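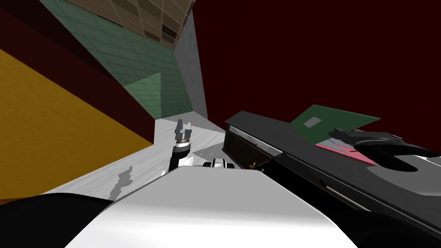
Two-arm mobile unit: buy now or stay in simulation until spring?

Posted in: Equipment and budgets

brackenfold
We have money to spend by the end of November and I need a second opinion. For the past few months we've been doing everything in a simulated room – one green tiled wall, pale grey floor, white-bodied robot with two arms and a two-fingered gripper. It costs us next to nothing apart from staff time. The plan was to buy the real thing from Vincze this year. Their quote covers the base, 2 arms and one year of support. Grippers are extra, and so is delivery. My manager wants a yes or no. What would you do?

tilly_m
Get the quote broken down line by line first. We bought from Priler and the bit that hurt was spares. A set of finger pads was 77 pounds and we went through them quickly in the first months.

Oldgate
I'd buy. You can stay in simulation for ever and still not know how your floor, your doors and your wifi will treat the thing. Ours struggled with a door strip that wasn't in the model at all.

brackenfold
Fair point about the door strips. Our model is simple. The floor has a darker stain and some lighter grey patches on it and that's as rough as it gets.

ramiro_soler
I don't agree with Oldgate. If the jobs aren't settled, you're buying a very dear coat stand. At Brustlow we held off a year, kept to simulation, and found we only needed one arm for what we do. That changed the order completely. Ask yourself what the second arm is for.

Oldgate
One arm is fine until somebody wants a box held open while something goes in it. Adding an arm later cost us more than having it fitted at the start.

ramiro_soler
Depends on the supplier. Ours quoted the same price either way.
Ramiro Soler, Brustlow

tilly_m
Has anyone hired one? Jurninow quoted us 708 pounds a week with grippers included, and 500 if you take it for a full quarter. Insurance was on top. You'd need somewhere lockable to keep it.

brackenfold
Hadn't thought of hiring. A quarter would take us past the end of the budget year though, and I don't know if I can pay up front for that. Will ask finance.

Oldgate
Hire money is gone at the end of it. Just saying.

tilly_m
So is money spent on the wrong robot. Check who pays for the collection as well, ours wasn't in the first quote.

brackenfold
Finance say paying up front is all right if the invoice is dated before the cut-off. I've asked Jurninow for a written quote and told Vincze we need their price held until spring. No answer from Vincze yet.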